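# How a Robot Learns to Pick Things Up

Do you remember how you learned to tie your shoes? Somebody showed you, and then you tried many times. A robot can learn in almost the same way. It needs to be shown, again and again.
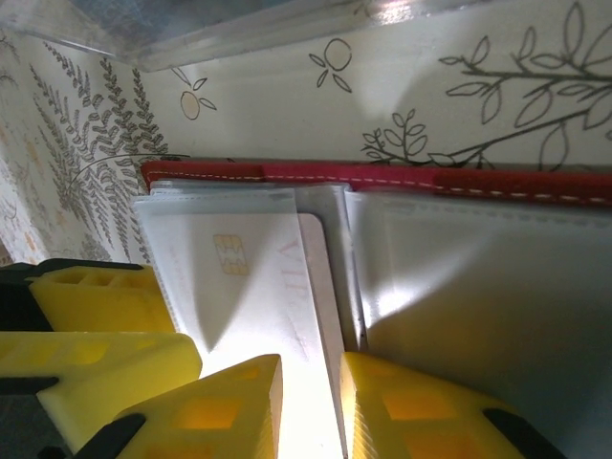
One time of showing is called an **example**. In our workshop at Plirkero, a person moves the gripper by hand or with a controller, and the computer saves what the small camera sees and how the fingers move. When the job is finished, the example is finished too. Then we put everything back and begin a new one.

## Why do we need so many?

For one small job, such as taking hold of a card wallet, we collect 340 examples. It sounds like too much! But think about a wallet. It can stand or lie down. Clear plastic shines when light falls on it, and the shine moves when you move. You know that it is still the same wallet. The robot does not know this yet — it must meet the wallet in many places and many kinds of light.

So between the examples we change something small. We turn the wallet a little, or we move the lamp.

## Who does the showing?

Stamatia Vasilakis and Wayne Cropper do it together. Stamatia moves the gripper slowly and Wayne watches the screen. After 90 minutes they change places, because tired hands make careless examples.

Mistakes are also interesting. If the wallet falls, Wayne writes "dropped" next to this example. We keep it in another folder, and later the computer can learn from it what a bad grip looks like.

## What happens next?

All the good examples go into a learning program. It looks for what is the same in them: where the fingers go, and when they close. After 2 days of this practice we let the robot try alone.

## Try it at home

Ask a friend to close their eyes. Explain with words only how to pick up a spoon. Then take their hand and show them. Which way was easier?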